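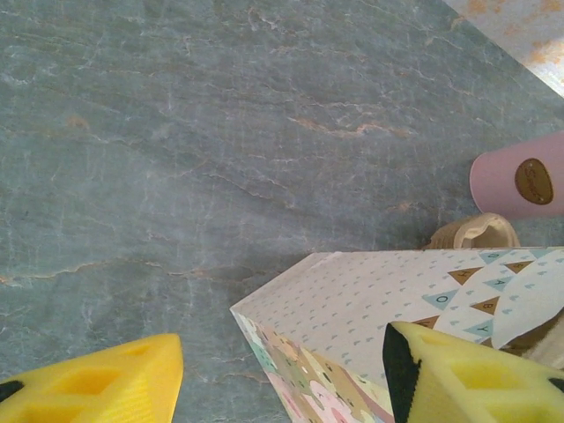 About us

Tiretham is a small robotics workshop on the upper floor of the old print building in Losden. We teach robot arms to handle ordinary household stuff - bags, cups, boxes, the things people leave lying on a counter. We started out doing packing line work, still do a bit of it, but most of our week now goes into home and shop tasks.

Team of 7. Two on hardware, the rest split between software and sitting with the arms all day. Deisy Castaño runs the floor and also answers the phone, so if it rings for a while please be patient.

What we do

Pick and place for soft and odd shaped items. Paper bags are our favorite problem right now. A box has corners you can trust. A bag folds, slides, leans, and one with a cartoon print on the side looks nothing like a plain brown one to the software. We work with small shops that wrap and pack gifts, and with Lekevbridge, who build the counters and fixtures we test on.

We also do gripper fitting. Bring us the thing you need picked up, we'll try it on different fingers and tell you straight if it isn't going to work. Plenty of jobs are still better done by hand and we will say so.

Open day

We open the workshop once a year. The last one was June 28, 2023 and we had 205 people through the door, which is a lot for our staircase. Sorry again to everyone who waited in the hall. We had planned it for May but the floor wasnt finished.

How the day runs: short hello at the front, then you go round the stations at your own pace. Each demo has one of us standing by to talk it through. The tabletop station is the one people stay at longest - party things on a marble surface, a gift bag with "OH BABY" type lettering, a pink cup, and the two yellow fingers of the gripper coming in over them. Kids like to guess which item goes next. Visitors get to choose an item and swap it in between runs.

Runs do fail. Bags get dropped. We leave those in, the engineers who visit tell us that's the part they came for.

After that there's a talk, questions, and coffee from So, the place downstairs. The talk last time went to 90 minutes and was meant to be half that. We are working on it.

School and group visits

Groups welcome most of the year, mornings are best. Ages 9 and up, one adult with every group please. A visit is a demo, a turn at driving an arm by hand, and time to ask whatever you want. No charge for schools in Losden. Closed toe shoes, long hair tied back, no drinks near the stations.

The space is 800 square feet so we can't take big classes all at once. We split them in two, one half does the demo while the other half does the sketching table, then swap.

Getting here

Side entrance, green door, up the stairs. There is an elevator but you have to ask for the key at So. Parking behind the building fills up early, street parking is usually fine.

Want to come by, or have somthing you'd like an arm to try and pick up? Use the contact form and put "visit" in the subject line so it gets to Deisy. Next open day date goes up on this page once we have it.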